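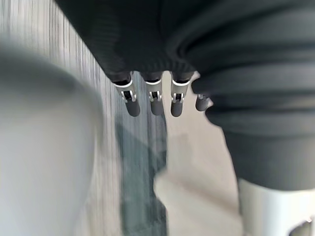
3. Mending and the memory of garments

We come now to the part of the study that gave us the most pleasure to write, and we hope the reader will forgive us if we linger over it a little. When we first asked people in Stenerier to tell us about the knitwear they kept at home, we expected to hear mostly about warmth, price and washing. What we heard about, over a great many cups of coffee, was mending: who had taught them to do it, which chair they sat in, and how cross they had been with a particular elbow.

The parish inventory of 1749, which Ditte Hviid was kind enough to read through with us line by line, already lists "stockings, new-footed" as a separate kind of property from "stockings, whole." A new foot knitted onto an old leg was worth setting down in ink, and the clerk gave it a lower value than the whole pair, though not by very much. We take this as a sign that repair was an ordinary stage in the life of a garment, and that neighbors could judge good work from bad at a glance.

Our own interviews, 227 of them, suggest that some of this eye for repair is still with us. People over sixty spoke easily about picking up stitches along a worn hem, and many of them still kept a twist of matching yarn in a drawer or an old tea tin. Ribbed pieces came up again and again. Cuffs and hems worked in rib stretch and wear sooner than the body of a sweater, and several of the older knitters told us they had been taught to work them from the top down, so that a tired edge could be raveled back and knitted again without disturbing the rest.

Younger people were more hesitant, and often a bit apologetic, but they were by no means without interest. Grakano, the evening sewing circle we visited in July, had a waiting list for its darning table, and the talk there was as lively as any we heard.

Figure 3 plots the age at which each person first mended a knitted garment against the person who taught them. Grandmothers lead by a comfortable distance, as Ní Chonaill's earlier survey of coastal households had led us to expect, and fathers make a better showing than we had supposed. We return to the fathers in Section 4, where Valdemar Hauksdóttir's notes on net-making families help to explain where their skill with a needle came from.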